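Snack table notebook, November

Moved the snack bars off the shelf by the sink and onto the wood table this morning. The shelf gets steam from the kettle and the wrappers had started to curl at the seams. Wiped the top down first with the Villanueva spray, then again with plain water, as it leaves a film.

Went through the Clurnell delivery before putting anything out. The slip says 114 bars. Two were split at the end seal and went in the bin. The rest of the stock is in the hall closet, bottom shelf, older box in front. Please finish the older box before opening the new one – last month we had both open and ended up with a lot of stale ones at the back.

Sorting is still not settled. I had them by size to start with, which looks fine until people take a few and then it is a mess. Next try is nuts on one side and everything else on the other. Handthorpe asked for this when they were in, and it makes sense for visitors with allergies too. The nut ones need a proper label. The picture on a wrapper is easy to miss if the bar is face down.

The basket stays on the table. It is meant for the bars, but it fills up with pens and receipts if left alone. Emptied it at 3 and found a Flirnov invoice, now in the tray by the door.
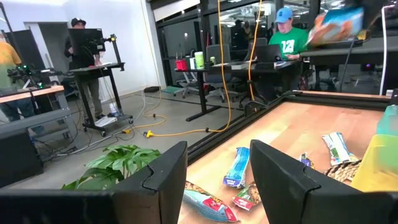 Bars on the wood table before sorting, wicker basket beside them.

To do: label for the nut side, smaller bars into the basket so they stop sliding around, large ones flat on the table next to it. Check whether the yellow container can live somewhere else. Water the plant while the can is out.

Next order goes in when the older box is empty. Same mix, fewer of the large ones.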